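The Night Feed

Sheldon Bélanger had been a father for 36 days when the box from Dromell came, full of bottles he hadn't ordered.
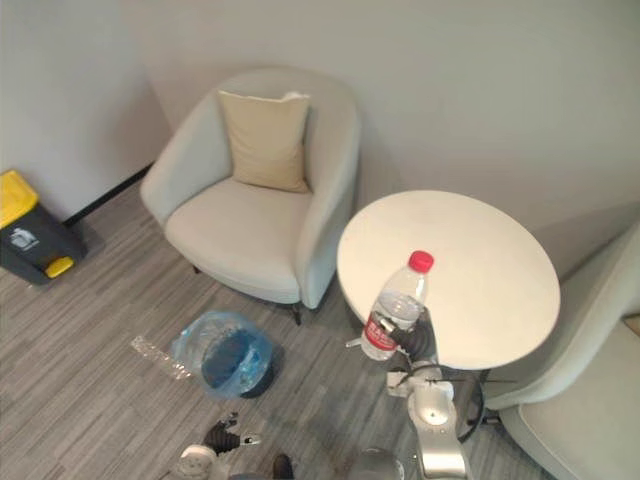

Part Two

He rang the shop in Zirkville. They said he'd won them – his sister had put his name down. 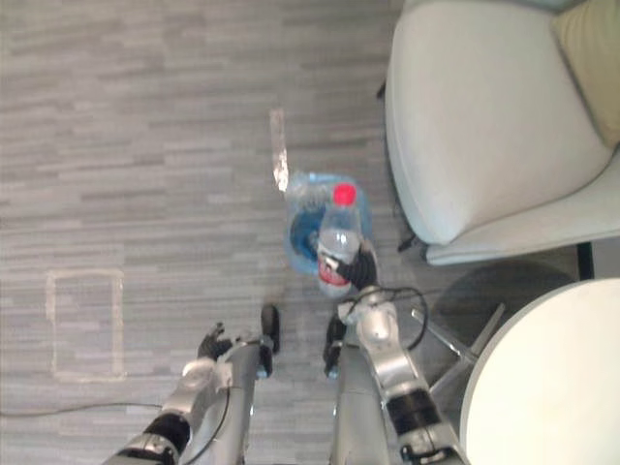
The baby woke at two. Sheldon warmed the milk and walked her up and down the hall. He drank from a plastic water bottle he'd left standing upright on the floor, then tried the new teat. She spat it out and yelled. 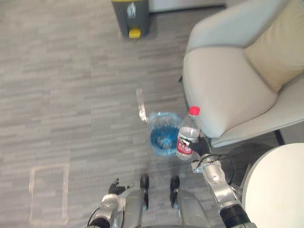

He tried the next size, and she took it. By three she was asleep on his shoulder, and he stood at the window until his arm went numb.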